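Clear Storage Boxes and Small Packaging: Questions and Answers
Furnthorpe Home Storage, page updated November 16, 2025

Which boxes should I use for small packages?
Low, wide ones. You can see what is in them without lifting anything out. Keep the taller boxes for things that stand upright.

Can I put two sizes on one table?
Yes. Put the taller box at the back and the lower one in front, so you can reach into both.
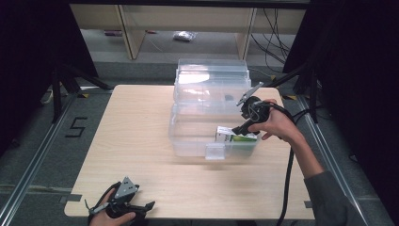

Two clear boxes on the table, with a small white and green box in the front one.

Do I need labels?
For clear boxes, usually not. If you have more than 22 on a shelf, label the short side. Ghazala Satti in our Asten store uses plain paper tape - it peels off clean.

How do I get the table ready before sorting?
Take everything off it first and wipe along the grain with a damp cloth. On pale wood, small dark specks are easy to spot once the top is clear. Some are crumbs and some are marks in the surface. Try a fingernail before you scrub.
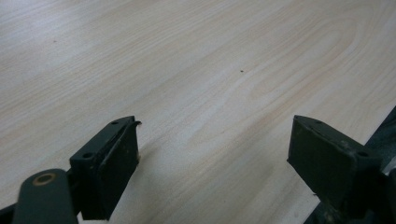
How do I wash the boxes?
Warm water and dish soap, by hand. Skip scouring pads, which leave the plastic cloudy.

Can I return a box I have used?
Unused boxes only, through the end of March. Write to Amna Kakakhel at the service desk and give your order number.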